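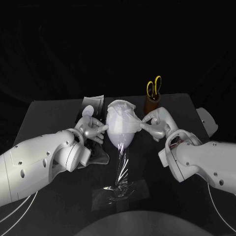

Course notes by A. Vukčević
Giving and Grant-making, handout for week 2
Prelton Centre for Adult Learning

Welcome back, everyone, and thank you for the lively talk last week (I'm still thinking over the question about legacies, and I promise we'll return to it in November). Tonight we are looking at restricted gifts, a dry name for something that causes more worry in small charities than almost anything else.

A restricted gift is money given for a stated purpose. If someone leaves your charity £2000 "for the reading room", then it must go on the reading room, and you can't quietly use it to pay the gas bill, however cold the office gets! An unrestricted gift can be spent on anything within the charity's purposes, gas bill included.

The wording matters a great deal, so do read it slowly. Compare these 2 letters, which we'll go through together:

"I enclose a gift for the Humen Fund, to be used for music lessons."

"I enclose a gift for the Humen Fund. I have always loved your music lessons."

The first sets a condition. The second is a kind person telling you what they like, and on its own it probably doesn't bind you, though I would still write back and ask. People are nearly always pleased to be asked, and you then have their answer on paper.

Now, what happens when the purpose runs out? Our case study, the Triten Trust, held a fund for boat repairs at a sailing club that had closed. There were 58 small gifts in it, some of them from people who had since moved away, and the trust had never kept a proper list of addresses. We'll spend the second half of the evening on what it might have done, so please read the case before the tea break if you possibly can.

A few words to know: donor, trustee, restricted fund, general fund, endowment (a gift where the capital is kept and only the income is spent).

For next time, please bring an appeal leaflet from any charity you like and underline every phrase that might tie the money to a purpose. Old leaflets are fine, and so are ones with coffee on them.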